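**The robot butler is still on back order**

Every July somebody forwards me a clip of a robot folding a T-shirt, and every July I check the little number in the corner of the video and find it is playing at seven times normal speed. At that rate I fold shirts pretty well too.

So where are we with chores, really? Ask the shop floor first, where the news is better. Virgil Buzatu runs the night line at Dodov, and his two arms move 500 identical boxes a shift without a word of complaint. Give them one box with a dented corner and they stop dead until a human comes over. Virgil keeps a folding chair nearby.

Houses are nothing but dented corners. The job I'd hand over tomorrow is the pile: whatever ends up in the bottom of a bin or a drawer by Tuesday night, none of it the same shape and none of it facing the right way. Picking up one thing from a pile like that, whatever it may be, is where a lot of the hard work in robotics is going, and it's less glamorous than you'd hope.

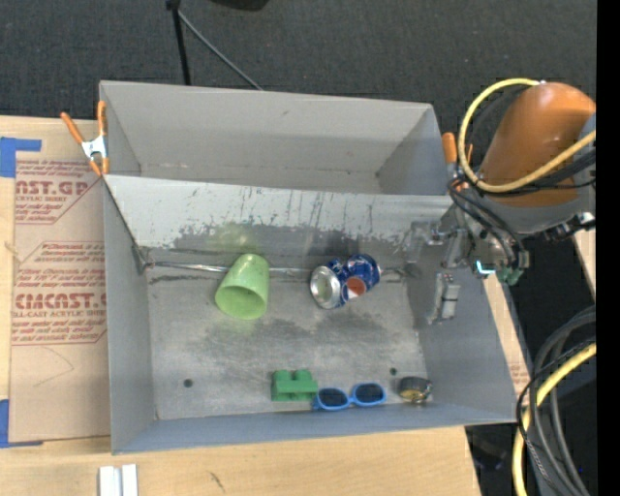
*Cup, crushed can, toy block, sunglasses: a modest pile by the standards of my kitchen.*

A four-year-old would have that lot sorted before you finished asking. For a machine, each item is its own headache. Dark lenses and bare metal can play tricks on a camera. A can with a bend in it doesn't match the can it learned on. And sunglasses are mostly gaps, so the gripper has to choose which bit of nothing to avoid.

Fiorella Orlandini, who buys equipment for Grasso, told me she'd sign for a tidying robot the day it could clear a break room table in under 35 minutes with no one standing by. She has sat through a good many sales pitches and her pen is still capped.

My own forecast is more of the same: boxes yes, bins on a good day, laundry when the video stops being sped up. Send your chore-robot sightings to the usual address. Please say if you saw it live.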